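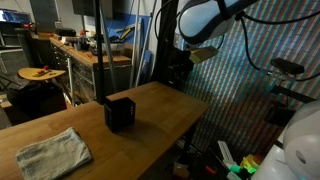 Butcher-block table with a folded towel and a small open box.

About Clondness

Clondness is a shared workshop for people who make and repair small things. Negin Alipour and Pylyp Panasiuk opened it in January with 2 tables and a secondhand shelf. We now have 30 members, and most of them come in the evening after work.

The tables
Members do most of their work on wooden butcher-block tables. We like them because they can be sanded and oiled again when they get marked. Pylyp does the oiling, and he puts up a note the day before so that people can plan. Please don't cut directly on the tops. Boards are on the shelf by the door.

Towels and boxes
Cloth towels are for wiping down and for setting delicate parts on. They go through the wash often and they fade, but we keep using them until they wear through. When you finish, fold yours and leave it on the table.

Small open boxes are for screws, clips and anything else that rolls. Empty yours before you go home – parts left overnight are put in the lost drawer, where they stay for 10 days.

Storage and cleaning
The workshop is full, and it looks it. Tools and materials stay out if they are used every week. Everything else goes on the shelves with a name on it. Offcuts and spare plastic parts tend to collect on the floor under the tables, so we do a floor clear-out once a month. Cardboard is flattened and taken out the same evening.

The space
We rent almost 800 square feet on the ground floor, at the back of the building. The entrance is on the side, next to the loading door. There is a step up and a ramp – ask for the ramp when you book and it will be in place when you arrive.

Joining
New members start with a short visit. Negin shows you the room, the shelves and the sign-in book, and you can try a table for an evening before you decide. Write to her through the contact page and mention what you want to work on.

Page updated 11 May 2022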